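Workshop Notebook / Sports Gear / Bench Work

Home Notebook Gear Archive Contact

January 31, 2020

Bench layout for the gear sort. Continues the November list, which stopped at item 34 when we ran out of tags.

Table covered with cardboard, two sheets. Front sheet overlaps the rear one, front corner held with blue tape. Tape was the second choice; the clamps stick up and catch sleeves. Natnael wanted a single sheet. The largest Workneh had in stock was too short for the table, so two it is. The crease in the rear sheet does not matter for soft goods.

Rule for the back row: soft items only, spaced so that each can be picked up without shifting its neighbor. Anything hard or small goes on the front sheet. Tags face the aisle once they are on.

Items on the back row for this round include:
- boxing glove, blue, black wrist section
- zip pouch, dark navy, lies flat
- kick pad, blue, marked RXIONG, stands on its long edge 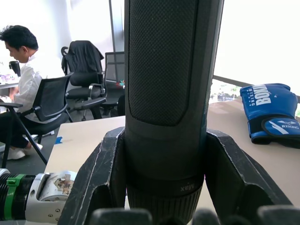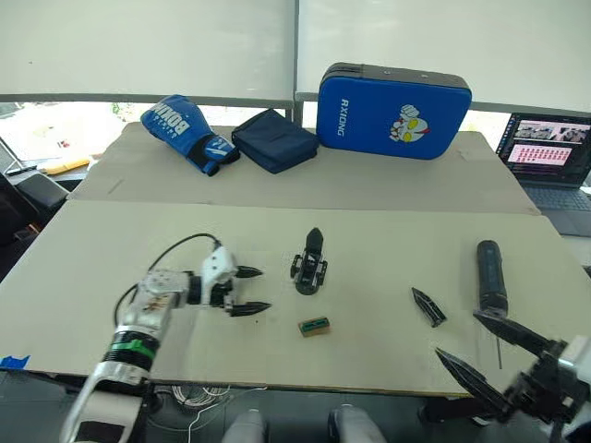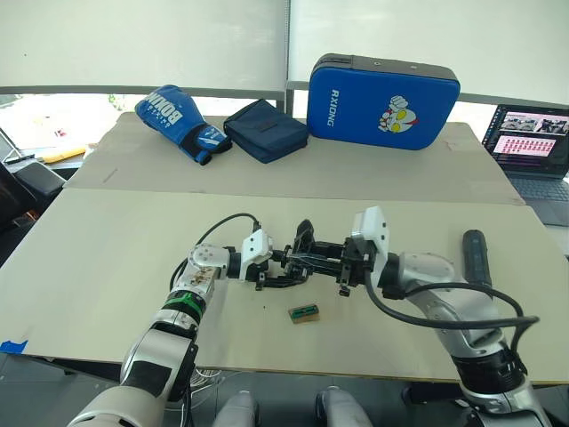

Tagging. The Clalel tags hold on smooth vinyl and let go of fabric. Tested with a 300 g weight hung from the tag for 14 minutes: vinyl held, pouch cloth failed twice. For cloth, tie the tag to the zipper pull and skip the adhesive. Mebrat M. has the string.

Kick pad storage. Upright on the long edge is fine on the bench. On the shelf it should go flat, or the foam takes a set along the bottom. The old pad from the Nokton order has a ridge you can feel with your thumb after one winter standing up. Do not stack gloves on top of it.

Gloves. Store open at the cuff, strap loose. Liya asked whether to stuff them with newspaper. Yes if they come in damp, otherwise leave empty. Change the paper the next morning. No sprays until Lemlem has checked what the lining is; the last one left the palm tacky.

Pouches. Empty them before tagging and check the seams at both ends of the zipper. Contents go in a separate tray under the same number.

Numbering. Carry on from 34. The sheet in the binder has 264 written against two different entries. One is a typo from the Vunance transfer. Until it is sorted out, do not use that number for anything new.

To do:
- second roll of blue tape
- ask Mebrat D. for the shelf depth, flat pads may overhang
- retest tags on cloth after a night in the cold store
- left-hand gloves and right-hand gloves in separate bins, labels on the front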